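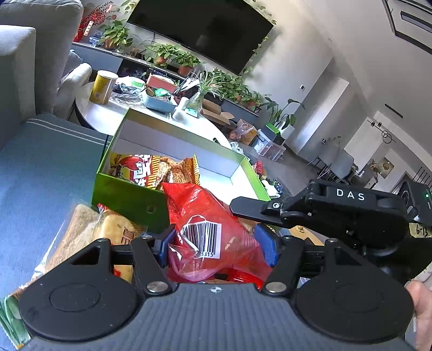
A cardboard snack box with green sides and a white inside, open in a living room.

Why Snacks Come in Wrappers, and How to Pack Them in a Box

A snack wrapper is a barrier. A barrier is a layer that keeps some things in and other things out. For dry food, the wrapper mainly has to keep out water vapor, oxygen, light and dirt. For soft food, it also has to keep water in.

Water vapor is water in the form of a gas. There is always some of it in the air of a room. A cracker or a chip contains very little water, and if it is left out it takes in water vapor from the air. The thin walls inside it soften. When you bite, they bend and do not snap. The word for this is stale.

Bread goes the other way. A fresh loaf contains a lot of water, and in open air the water leaves through the cut sides first. Bread also turns firm for a second reason. The starch in it slowly changes its structure as it ages, even inside a closed bag. A wrapper slows the drying but cannot stop the change in the starch.

What a wrapper is made of

Many chip bags have more than one layer. A common design uses plastic film on the outside to carry the printing, a very thin coating of aluminum to block light and gases, and another plastic film on the inside that melts when it is heated. The melting layer makes the seal. A machine presses the two sides together with a hot bar, and they join.

Clear wrappers do not have the aluminum coating. They let the buyer see the food, but they also let in light. Light speeds up the reaction between oxygen and fat that gives old chips a bitter smell. This reaction is called oxidation.

Some bags feel full of air. The gas in them is often nitrogen, which does not react with the fat. It also works as a cushion. If the bag is squeezed, the gas spreads the push over the whole surface and fewer pieces break.
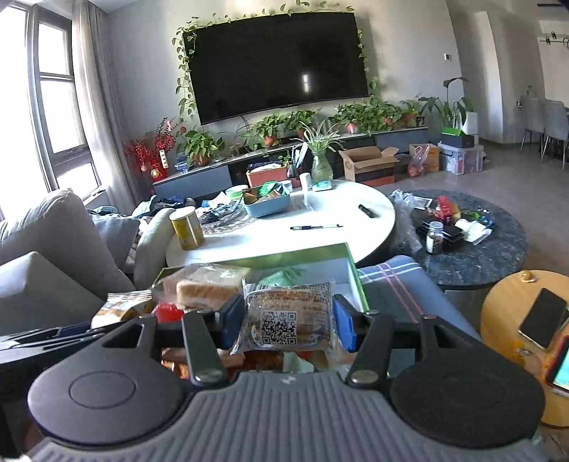 Bread in a clear wrapper with brown print and a QR code, with the green-edged box behind it.

What the printing is for

The square pattern on some packages is a QR code. A phone can read it and open a web page. The striped pattern is a barcode, which stands for a number. At the store, a scanner reads the number and a computer looks up the price.

There may also be a string of letters and numbers along an edge or near a seal. It can be a date, a batch code or both. A batch is a quantity of food made together. If something is wrong with one batch, the code tells the maker which packages to take back. Dates are written differently in different countries, so look for the words next to the date before you decide what it means.

How to pack a snack box

A snack box holds many shapes. The problem is to fit them in without crushing the weak ones. Suppose you have a jar from Halex with a mass of 900 grams and a bag of Kosar chips with a mass of 252 grams. The jar presses down harder on whatever is under it, so the jar goes on the floor of the box and the chips go on top.

Use this order:

Heavy, hard packages first, flat on the bottom.
Boxes and firm packets next, against the walls.
Tall bags upright along the back.
Bread and pastry on top, with nothing on them.
Small candy packets last, in the gaps.
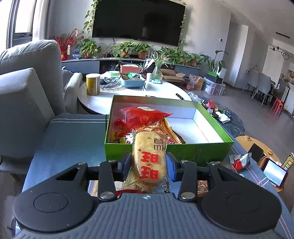 Small packets are useful for filling gaps because they can settle into spaces where a large bag would have to bend. A packed box still contains a lot of air, both between the packages and inside them. Pushing down to remove the air inside a sealed bag can split the seal.

After you open a bag, squeeze out the extra air, fold the top over 2 times and clip it. The fold makes a long, narrow path that slows the water vapor. It is not as good as the factory seal, so eat the open bags first. Flatten the empty wrappers before you throw them away, and check the local rules for which ones can be recycled. Bags with mixed layers are hard to separate and many towns do not accept them.

Madigan Reading Room | Contact | © 2026 Jundeo | Back to top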